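Hand-Held Gripper Pre-Use Check
Udmont site, demonstration bench 2
Checked by: Junhao Tan
Reviewed by: Fongchan Phetsri
Month: January

Complete before the first demonstration of the shift. Write a comment for any item not marked OK.

1. Table stable, no rocking. OK.

2. Cable hole clear, nothing hanging through it into the walkway. OK.

3. Floor cables kept away from the operator's feet. ATTENTION. Loop close to the table edge. Moved back, needs a proper clip. Ionuț to order.

4. Jaws open and close fully with the trigger, no sticking. OK. Cycled 4 times by hand.

5. Link joints, side play. OK. Slight play on one outer link, within what we allow.

6. Jaw lining intact on both sides. FAIL. See comment. 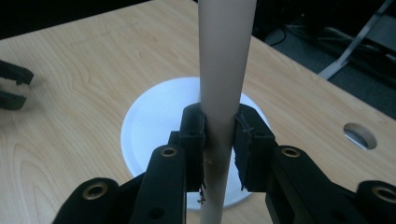 Photo: Junhao Tan / Udmont bench log

Comment on item 6: Lining is ragged along the inner edge of both jaws, worse on the right. A frayed bit hangs below the left jaw. The jaws still close on the pole, but loose strips can drop onto the plate or show up in the recordings. Replace both linings as a pair. The Zasby sheet says 2000 grips per set and our count stands at 900, so please record the early change.

7. Brass inserts seated in the links. OK.

8. Objects for the task free of cracks and sharp edges. OK. Smudge on the pole, wipe before recording.

9. Second gripper parked clear of the operator's hands before power on. OK.

10. Stop button tested at 8:40. OK.

Result: Hold. No demonstrations on this bench until item 6 is closed.

Reviewer's note: Agree with the hold. Octavian can teach the pole task on bench 4 in the meantime. Check the spare linings for the same wear before fitting them. F.P.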